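Chapter 3
Work Surfaces and Small Parts

Most mistakes at a workbench begin before any work is done. A part is set down on a surface of its own color, or near an edge, and a minute later it has to be looked for. This chapter deals with the surface itself: its color, its height, and what is allowed to stay on it.

Color comes first. A dark part on a dark bench is hard to see, and a worker who has to search with the fingertips will push other parts out of place. A plain, bright surface lets the eye find the part and its edges at once. Patterned tops are a poor choice for sorting, however well they hide stains. 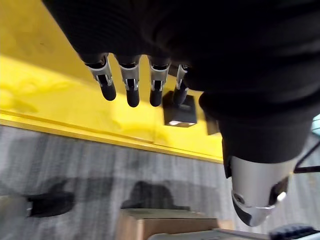

Figure 3.1 A small black block on a bright yellow surface, below the fingers of a robotic hand.

Contrast helps only when the surface is kept clear. At the Fevwood training shop, Mirela Bittencourt asks her students to leave out the parts for the present step and put the rest in trays. The trays stand at the back of the bench — never along the front edge, where a sleeve can catch them.

Section 3.1 covers the choice of color and finish. Section 3.2 covers bench height for seated and standing work. The exercises at the end of the chapter need a plain mat, a tray, and 16 small parts of mixed colors.

Copyright Grorer Educational. Contact the publisher | Back to top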